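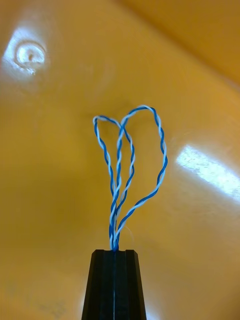
Figure 1. Blue-and-white twisted pair formed into two loops, yellow plastic behind.

Section 4: Preparing and Looping the Jumper Wire

This section covers cutting, looping and storing the twisted-pair jumper wire used with the Drakach intercom panel. Read it through once before cutting anything. The wire supplied in the kit is enough for one full installation with a small amount left over, and short pieces cannot be joined inside the housing.

If you are replacing a single jumper on a panel that is already mounted, start at 4.3.

4.1 What you need

Twisted-pair wire, blue with white
Side cutters
Wire stripper with a setting for solid wire
Two hook-and-loop ties from the accessory bag
Ruler or tape measure
Pencil and the label sheet

Do not use stranded wire in place of the supplied wire. The terminals on the Drakach panel are made for solid conductors and will not hold stranded ends.

4.2 Cutting to length

1. Turn off power to the panel at the supply and unplug the backup battery.

2. Measure from the upper terminal block to the lower one, following the route the wire will take along the channel. Do not measure straight across.

3. Add 131 mm to the measured length. This is the service allowance, and it is taken up by the loops described in 4.4.

4. Pull the wire off the spool by turning the spool. Do not pull it off over the side, which puts a second twist in the pair and makes it kink.

5. Cut the pair square with the side cutters. Both conductors should end at the same point.

6. Write the terminal number on a label and wrap it around the wire near one end. Do the other end now too. It is much harder once the wire is in the channel.

Note: The longest single run this panel accepts is 169 cm, allowance included. For a longer run, use the remote mounting kit and follow the sheet packed with it.

4.3 Removing an old jumper

1. Confirm that the power light on the panel is off.

2. Press the release tab beside the terminal and draw the conductor straight out. If it does not move, press the tab again. Do not rock the wire from side to side.

3. Repeat for the second conductor, then for the other end.

4. Lift the wire out of the channel and keep it until the new one has been tested. The old jumper is the best guide to length if the channel cover hides the route.

5. Check the terminals for broken wire ends. A piece left in the terminal will stop the new conductor from seating, and it can be taken out with fine tweezers.

4.4 Forming the loops

The service allowance is stored as two open loops near the lower terminal block. They give you enough slack to swing the panel door down without pulling on the terminals. The two loops do not have to match. One may be narrow and the other wide, as in Figure 1, provided that both stay open and rounded at the top.

1. Hold the wire about a hand's width from the end, with the end pointing toward you.

2. Bend the first loop by hand, up and over, and bring the wire back toward the starting point. Keep the curve rounded. Do not fold it over your fingernail or the edge of the bench.

3. Cross the wire over itself and form the second loop on the other side. Make this one larger if you have more slack to use.

4. Gather the base of both loops together and pinch it so the strands lie close. The wire is stiff enough to keep its shape at this point.

5. Wrap one hook-and-loop tie around the gathered base. It should be snug but you should still be able to slide it with a fingertip.

6. Look along the full length of both loops. The blue and white should alternate evenly. If there is a place where the two conductors have come apart, turn the wire gently in the direction of the twist until it closes up.

CAUTION: Do not use plastic zip ties on the loops. A zip tie pulled tight can crush the insulation, and cutting it off later often nicks the wire.

CAUTION: Do not use pliers to form the loops.

4.5 Stripping and connecting

1. Untwist the last 13 mm of the pair and no more. The twist should continue as close to the terminal as possible.

2. Strip each conductor to the mark on the strip gauge, which is molded into the inside of the panel door. If the stripper leaves a ring or scratch on the copper, cut the end off and strip it again.

3. Push the blue conductor into the terminal marked B and the white conductor into the terminal marked W. On some spools the second conductor is pale blue instead of white - treat it as white.

4. Tug each conductor lightly. It should not move.

5. Connect the other end the same way, B to B and W to W.

6. Lay the loops flat in the pocket beside the lower terminal block and press the wire into the channel, working from the bottom up.

7. Open and close the door fully, 2 times, and watch the loops as you do it. They should move freely and should not catch on the hinge.

8. Fit the channel cover, plug in the backup battery and turn the power on.

4.6 If something is not right

The line light does not come on. Check that the colors match at both ends. Crossed conductors are the usual cause.

The line light flickers when the door moves. The loops are too small or the tie is too tight. Slide the tie toward the ends of the wire and open the loops by hand.

The door will not close. A loop is standing up out of its pocket. Press it flat. If it springs back, remake it with a wider curve.

There is a hum on the line. Too much of the pair has been untwisted at one end. Cut back and repeat 4.5.

4.7 Storing leftover wire

Coil leftover wire loosely and fasten it with the second tie. Pieces shorter than the service allowance are not worth keeping. Store the coil indoors, away from heaters and out of direct sun - the pale insulation yellows over time and becomes hard to tell from other colors.

Replacement spools and ties are sold by Otthorpe under the accessory list at the back of this guide.

Section 4 revised January 23, 2023. Steps checked by Eckhard Sperling. Replaces the loose sheet titled "Jumper Supplement" issued in September.

Continue to Section 5: Mounting the Door Station.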